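24 Mar 2020
3 min read

Blocks, colors, and the pink mat

Picking up from the January page, where I gave up on the matte paint. New paint is Niazi, the water-based one, and I am so happy with it! Two thin coats, light sanding between, and the edges stay crisp. The old stuff piled up in the corners and made every block look like it had been dipped in frosting. Torunn wants me to write down the drying time before I forget, so: 40 minutes between coats, overnight before anything gets stacked. I tried stacking early with the greens and had to peel two of them apart. Those are in the reject tub, along with the one I dropped in the sink.

Purple took three goes. The first mix dried almost brown, the second looked great under the desk lamp and gray everywhere else. The third is mostly the violet straight from the jar with a dab of white. Lovely color. I kept the lid with the swatch on it and taped it inside the cupboard door next to the teal.

Teal is still my favorite. Shahab calls it green and I have stopped correcting him, but please, both of you, write TEAL on the tub labels or we will mix it in with the greens again and I'll be the one sorting it out.

Red and red-orange are too close. I like them both, which makes it hard, but on a cloudy afternoon I picked up the wrong one more than once. Options:
- lighten the red-orange until it is a proper orange
- drop it and keep the plain red
- keep both, but never in the same set
Leaning toward the first. Shahab prefers the last. Will mix a test batch and put the samples side by side by the window.

Scratch test on the spare pieces: 27 drops from table height, all onto the hard floor. Chips on the corners, faces fine. Repeated with the Skulevis clear coat over the top and could only find one chip, and I had to hunt for it. The clear coat makes them a bit shiny, more than I wanted, though it wipes clean beautifully. Pencil came off with a damp cloth, marker needed soap. Ordering another tin. Also need sandpaper (fine) and a new flat brush, the 10 mm one is shedding into everything.

Next, the floor. I have been going back and forth between the plain Skondgate sheet and the pale pink one with the flowers, and the pink one wins, no contest. It's cheerful, and the printing is soft enough that the colors still stand up on it. I tossed a handful down to check and the little purple cube shows up nicely, teal does too, and even the orange pieces hold their own against the pink. The gray-and-white pattern on the walls doesn't fight with it either, which I was a bit worried about. Toolbox goes at the back against the wall with the lid closed, yellow label facing up. Torunn, if you borrow the orange-handled tool, put it back in there please, I went looking for it twice this morning. Still to do: trim test on a Skondgate offcut, and ask Irner for the price on a second tub of blocks.
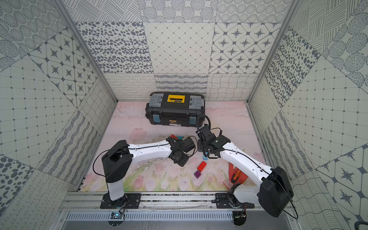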